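Startseite | Server | Speicher | Ersatzteile | Hilfe & FAQ | Kontakt

Festplatten und Einbaurahmen: häufige Fragen

Stand: 6. September 2022

Welche Festplatten passen in die Einbaurahmen von Devonar?
Die Rahmen nehmen 3,5-Zoll-Festplatten mit SATA- oder SAS-Anschluss auf. Für 2,5-Zoll-Laufwerke brauchen Sie den Adapter von Pundico, der separat bestellt wird.

Brauche ich Werkzeug?
Für die Rahmen aus Kunststoff nicht. Die Schienen werden seitlich leicht auseinandergebogen, bis die Stifte in die Gewindelöcher der Festplatte greifen. Die älteren Rahmen der Reihe Stindden werden mit vier Senkkopfschrauben befestigt. Die Schrauben liegen nur neuen Rahmen bei.

Muss ich den Server zum Wechseln ausschalten?
Bei internen Schächten ja. Fahren Sie das System herunter, ziehen Sie beide Netzkabel und warten Sie 30 Sekunden, bevor Sie den Deckel öffnen. Schächte an der Gehäusefront sind bei den meisten Modellen im Betrieb wechselbar, Näheres steht im Handbuch.

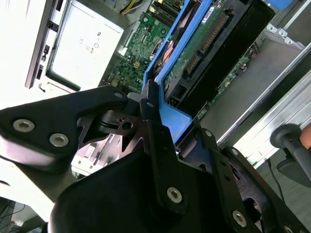

Fassen Sie den Rahmen beim Herausnehmen und Einsetzen immer an den Schienen an. Die Platine auf der Unterseite der Festplatte und die Kontakte am Anschluss sollten nicht berührt werden. Ein Erdungsarmband ist bei uns ab Lager erhältlich.

Die Festplatte lässt sich nicht ganz einschieben. Was tun?
Nehmen Sie sie wieder heraus und prüfen Sie, ob der Anschluss zur richtigen Seite zeigt und kein Kabel im Schacht liegt. Nicht mit Kraft nachdrücken.

Wie lange dauert der Neuaufbau des RAID-Verbunds?
Je nach Kapazität und Auslastung bis zu 33 Stunden. Der Server kann dabei weiterlaufen, ist aber langsamer.

Kann ich Rahmen einzeln nachbestellen?
Ja. Die Rahmen für Oddsson-Gehäuse sind seit Juli wieder lieferbar. Geben Sie bei der Bestellung die Modellnummer des Gehäuses an.

Nehmen Sie defekte Festplatten zurück?
Ja, innerhalb von 60 Tagen nach der Lieferung. Bitte löschen Sie Ihre Daten vorher, soweit das noch möglich ist. Den Rahmen behalten Sie.

Diese Seite wurde 3.747-mal aufgerufen
Teilen (30) | Drucken | Nach oben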